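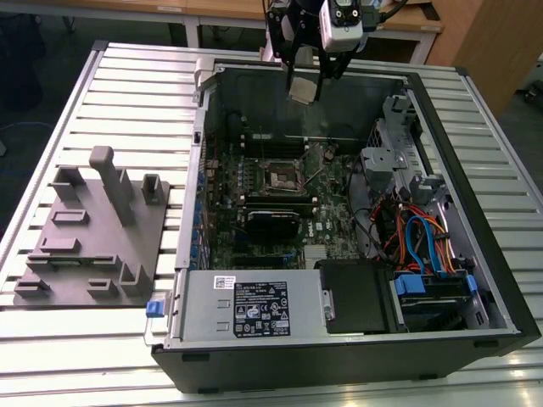 Rowena Gatchalian and Danilo Fajardo
1/25/19

3.2 Sellers and their bottles

We were lucky in the people who agreed to talk with us, and we would like to say a little about them before turning to the prices. The Karketti market has 50 makers who sell handmade lights of one kind or another, and nine of them work only with used glass bottles. All nine gave us their sales books for the season that began in September, which was more kindness than we had hoped for, and between them the books list 579 lamps sold.

Most of the makers drill the bottle low on the back and run the cord out there, though four still bring it out through the neck, the older way, and are quite fond of it. Figure 3 sets the asking price against the size of the bottle for both groups. Buyers paid a bit more for the drilled lamps, and the gap was widest for gift orders, where the customer had picked the label with a particular person in mind (see also Hubmann on keepsakes).

Figure 3. Asking price by bottle size, drilled and neck-wired lamps.

Contact: Nollari Craft Studies | © Nollari 2019 | Back to top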